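Craft and Materials, Year One Handouts
3 min read

Week 6: Surface pattern, or why your walls are shouting

Right, last week we got as far as repeats, and I promised we'd do scatter patterns next. I love these! A scatter is any pattern where the bits look thrown down at random. Terrazzo is the one you'll meet most, and it began as a floor, with chips of stone set in a binder and ground flat. On paper it's just a drawing of that floor, so you can play with colour as much as you like.

The word to learn is "density", meaning how much of the background you leave showing. Pull out your Putell sample cards and squint at them. The crowded ones go grey, don't they?

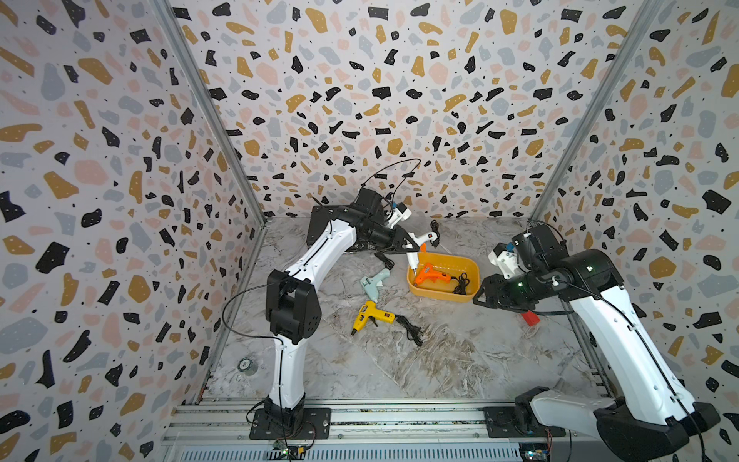
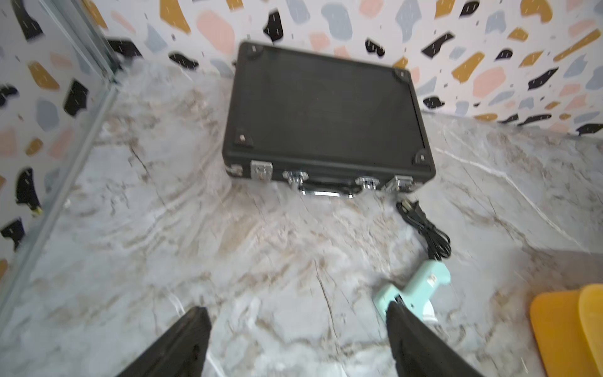 Scale is where most of you came unstuck in the February exercise. A big fleck on a small wall looks like a mistake, and a tiny one on a big wall vanishes (I've done both, and paid for the paper). Colour pulls the eye as well: in the first picture the mustard and blush flecks sit on off-white with black among them, and it's the black that makes the whole thing feel busy. Try a version in your sketchbook with the black left out. Then try one with only black, which is harder than it sounds.

For next time, read the Lindqvist chapter on repeats, all 91 pages if you can bear it, and bring 3 scatter designs at different densities. Paint, cut paper, whatever you've got. Please don't trace the Zedanari one again, I know it by heart now.

Filed under: Handouts > Pattern & Surface

Comments

inkypaws: Does cut paper have to be glued down or can we pin it?

marrowfat: Is the Brasevard book still on the list? Can't find it in the library.

tilly_b: Tried it without black and much prefer it, sorry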